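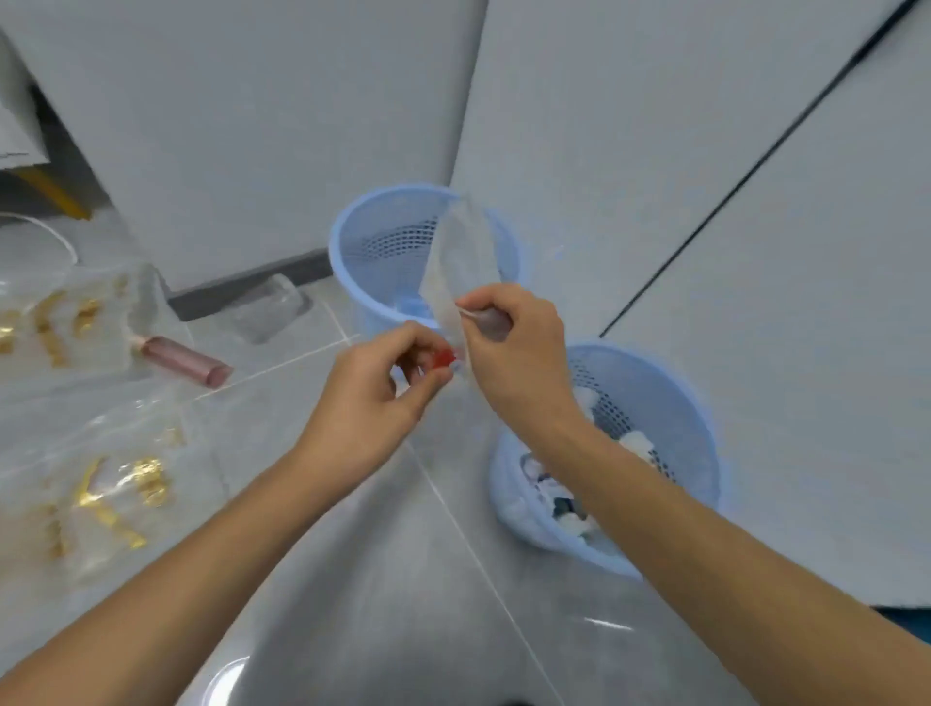 # Retska Arrival Checks: Boat, House, Swimming Ladder

Filled in on day one, January trip. Same form as last year with the typos left in for continuity. Marks: **OK**, **Fix**, **Ask**, **Live with it**. Comments are mine unless signed. Zhuoran Hou added hers afterward in the kitchen, with my pen.

The rule remains that no one swims, cooks or opens the wine until the sheet is done. I'd like it recorded that this rule was followed in order of difficulty, starting with the cooking.

## A. The crossing from Zulholm

**A1. Boat is the boat we booked.** OK
The *Pokia*, as promised. Number 1225 on the bow matches the ticket. Last year we were ten minutes out before someone read the ticket and learned we were going somewhere else.

**A2. Life jackets visible and reachable.** Fix
Visible, yes. They live in a locker under the bench, and on top of the bench live the passengers' suitcases. I asked if the suitcases could go elsewhere and was told they could, in principle. Moved ours. Two other families moved theirs after some staring.

**A3. Life jackets in sizes that fit the people present.** OK
Pulled out a child's one to check the buckle. It clicks. The whistle is attached and works, for which I apologize to the man asleep by the window.

**A4. Safety talk given.** Live with it
Given through a loudspeaker while the engine was starting. I caught "exits" and "thank you."

**A5. Exits not blocked.** OK
The rear door was propped open with a crate of lemons. A person could step over it. A person did, several times, to be sick.

**A6. Skipper sober, rested, awake.** OK
Cheerful, even. Eating a boiled egg.

> *ZH: You left out that you were the person stepping over the lemons.*

## B. Landing and the path up

**B1. Jetty boards sound.** Fix
Fourth board from the ladder end dips when stepped on. Hubert Laskowska stood on it and bounced to find out how much. I'd prefer the next inspector use a stick. Told the harbor office, who wrote it on a pad that already had a lot written on it.

**B2. Handrail on the steps.** Ask
There is one up to the first bend. After the bend there are two posts and a strong suggestion of where a rail could go. Bring a flashlight for the walk back from dinner. Put it in a pocket before dinner, when you still have judgment.

**B3. Path lit at night.** Live with it
One lamp, which lights itself.

**B4. Luggage carried sensibly.** Fix
My own fault. I took everything in a single trip, for speed, and had to sit down on the wall for as long as two trips would have taken.

## C. The Guo house, indoors

**C1. Smoke alarms present and working.** Fix, then OK
Upstairs one sounded right away. Downstairs one gave a small chirp and gave up. New battery from the drawer. There were four batteries in the drawer, three of them dead and put back by somebody optimistic. The dead ones are now in the recycling bag by the door. Please don't rescue them.

**C2. Carbon monoxide alarm near the water heater.** OK
Brought our own again. It sits on the shelf outside the bathroom. It is not a clock, whatever it looks like at three in the morning.

**C3. Gas shutoff located, everyone shown.** OK
Behind the curtain left of the stove. Turn until the handle is across the pipe. Everyone was walked over and made to touch it. Hubert touched it while looking at the sea, so I made him do it again.

**C4. Fire blanket and extinguisher.** Ask
Blanket on its hook. Extinguisher gauge is in the green but the service tag has faded to a blank and rather beautiful beige. Asked the owner for the date of the last service. She says it was "not long ago," and I'm waiting for a month or a year, either would do.

**C5. Two ways out of each bedroom.** Fix
Back bedroom window was painted shut. Worked it loose with a butter knife and some language. It opens now and the drop on the far side is onto the terrace, low enough for all of us including the one who complains about his knee.

**C6. Front door opens from inside without a key.** OK
Yes. If you bolt the top as well, unbolt it before you go to bed and stop telling me about burglars. The island has one road.

**C7. Outlets and cords.** Fix
The extension cord in the living room has tape on it, and under the tape is older tape. Retired it to the closet with a note. We're using the one from my suitcase. Phones charge on the table and not under pillows.

**C8. Drinking water.** OK
Tap is fine for teeth and cooking if boiled, the owner says. Bottled for drinking. Kettle inspected. It's a kettle.

**C9. Stairs.** Live with it
The bottom step is shallower than the others. I've mentioned this every year and fallen on it every year.

> *ZH: There's also a step into the shower. It isn't on the form. I found it with my toe.*

Added for next time as **C10. Shower step.**

## D. Terrace and balcony

**D1. Balcony railing firm.** OK
Leaned on it, gently, then less gently. No movement. Top rail comes to my ribs.

**D2. Furniture holds a person.** Fix
Green chair: no. It has been turned to face the wall so that nobody sits in it by accident. The others are fine. The hammock is fine for one. It is a matter of record that it isn't fine for two.

**D3. Grill away from anything that burns.** Fix
It was under the reed awning. Dragged it out to the gravel, where the cook will get rained on and the house won't burn down. Bucket of sand next to it. The sand is for the fire, so put your cigarette ends elsewhere.

## E. Swimming

**E1. Ladder bolted and free of sharp edges.** OK
All bolts tight by hand. Some weed on the bottom rungs, so face the ladder coming out and hold both sides. Walking down it forward like a movie star has been tried.

**E2. Depth under the platform known.** OK
Went in slowly with a mask and looked. Plenty of water off the left corner, rocks off the right. No diving from the right corner. No diving from anywhere after lunch.

**E3. Swimming limit agreed.** OK
The orange buoy, 100 meters out. Past that is boat traffic, and the *Pokia* comes through there faster than you'd expect of something carrying lemons. Stay inside it and swim in pairs.

**E4. Throw line on the platform.** Fix
There was a ring without a rope, on a nail. Tied on the rope from the boat bag and tested it. My first throw hit the water, the second hit Hubert, who reports that it floats.

**E5. Jellyfish and urchins.** Live with it
No jellyfish on day one. Urchins in the usual crack to the right of the ladder. Shoes on. Tweezers in the first aid box, and the box is on top of the fridge.

**E6. First aid box complete.** Ask
Bandages, antiseptic, tweezers, burn gel, seasickness pills (fewer than we left home with, see A5). No sunscreen, although everybody says they packed it.

## F. Who to call, and where it works

**F1. Phone signal.** Live with it
Good at the end of the terrace, standing. Fair on the toilet. None in the kitchen.

**F2. Numbers on the fridge.** OK
Island nurse, harbor office, house owner, taxi. The taxi is also the owner's brother and, on some mornings, the mail.

**F3. Everyone knows the house address.** Fix
I asked around the table. I got "the Guo place," "the one after the church" and a shrug. It's now written above the numbers in block capitals.

## Open items

- [ ] Extinguisher date (C4), owner to answer
- [ ] Jetty board (B1), check again before we carry the bags down
- [ ] Rail after the bend (B2), no expectations
- [x] Rope on the ring
- [x] Battery downstairs
- [x] Back bedroom window
- [ ] Sunscreen. Shop opens at 4, shuts when she feels like it

Signed off on the terrace with the sun going down and the first bottle already open, so somebody should check C3 again in the morning.

> *ZH: Checked. It was on. Hubert was making eggs.*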